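Solheim Table Mat, Large

I wanted something to protect a white tabletop that marks if you look at it wrong. The Solheim mat comes rolled in a tube, in brown or gray, and cost me $40 from the Wadgate store in Leltstead. I have had the brown one down since May.

It took four days to lie flat. The corners were the slow part, and I left books on them overnight. After that it stayed put, even with bowls and bins being dragged across it. The surface is plain and doesn't glare under a ceiling light.

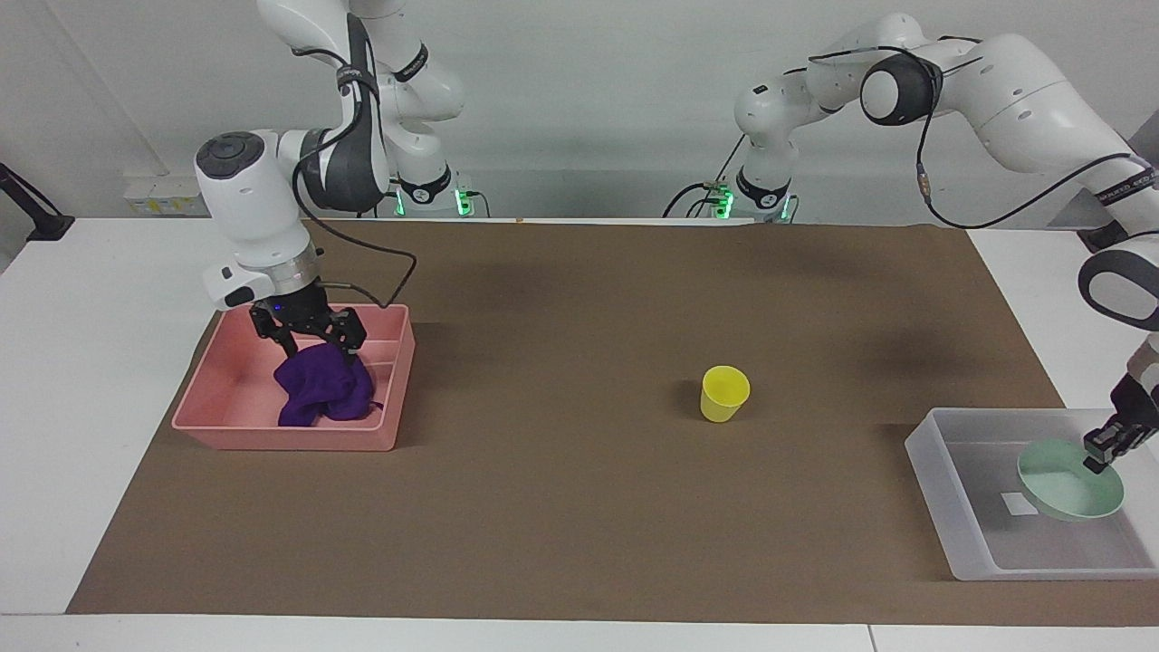

Mine never did flatten at one corner, a commenter on the store page wrote, and Wadgate swapped it on a Tuesday without asking for the receipt. Another buyer trimmed hers with kitchen scissors and got a clean edge. I used a utility knife and a ruler, which was slower but straight.

Cleaning is where it loses points. Crumbs brush off, but coffee has to be wiped up right away. Oil left a spot that I can still find. The Davik mat I had before was easier to wipe, though it was thinner and slid every time I leaned on it.

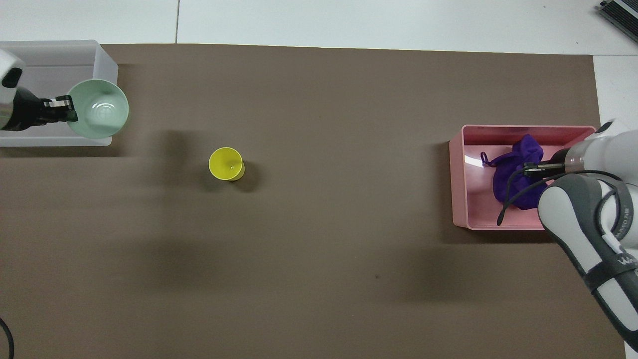 Brown mat on a white tabletop, with a mint-green bowl and plastic bin.

I would buy it again for a desk or a craft table. For a table where you eat every day, get something you can rinse in the sink.

Rating: 9 out of 10 for work, less for meals.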